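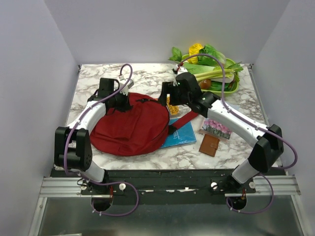

Bag-packing bench, both arms on, groceries still parked at the back right.

Notebook, bench 2
By Mariann Gál | March, 4:10 pm
3 comments | 1 share

Chore for the week is "pack the school bag." Erlinda Layug picked it off the Stotiment list because it sounded short. It isn't short. My kid does it in the hallway with one shoe on, and I have yet to see a machine get through it without a person standing by with a hand on the stop.

Setup as agreed with Yurii: red backpack on its back, blue book, wallet, the flowery flat thing, the rest of the small stuff wherever it lands. I wanted the produce basket off the table for this one. Yurii wants it kept, says a real kitchen counter has celery on it. Fine, but then we score knocks against the basket too, and I've put a column in the sheet for it.

What counts as done (copying this here because Rozália and I had different versions):
- zipper open far enough for the book
- book in, wallet in, flat things in, nothing bent
- zipper closed
- bag standing up at the end

Time limit is 16 minutes. I argued for 4. A person who needs 16 minutes to pack a bag has gone off to make coffee. Milagros says the limit is for the software's sake and we can tighten it later. We said that about towels as well.

My doubts, for the record. Cloth is the whole problem. A box stays where you left it. The bag sags, the front pocket folds over itself, and when you pull on one part some other part comes along. The zipper is worse, with a long flap of the same red lying over it, so anything looking for "the dark line" has a good stretch where there's no dark line to look for. Two pulls as well, one close above the other.
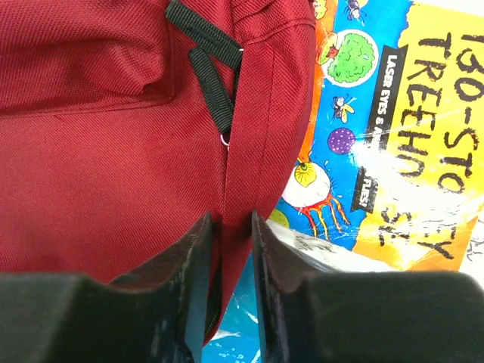

Then there's the edge grip. Pinching the narrow edge of the bag is easy enough to ask for, but it only helps if the other arm does something useful in the meantime, and I want to see that written into the plan before anyone calls it two-handed. Also the glossy cover on the Treehouse book. Glare right across the title. Erlinda suggests a matte sleeve. I say leave it, houses have lamps in them.

The Garell people quote 95 percent on bag loading. I asked Milagros what kind of bag and she thinks an open tote held up on a hoop. If so it's a different chore and we shouldn't put our number next to theirs.

Plan: 10 runs with the bag flat, no resets by hand except between runs. If someone nudges the strap, it goes down as a fail. Yes, even a little nudge, Yurii.

To do
- ask Gulyás about softer finger pads, price and wait
- second bag, stiffer, from the Wemstead box
- wipe the table before starting
- Rozália to check cable slack on the right side

Last updated: March, 5:35 pm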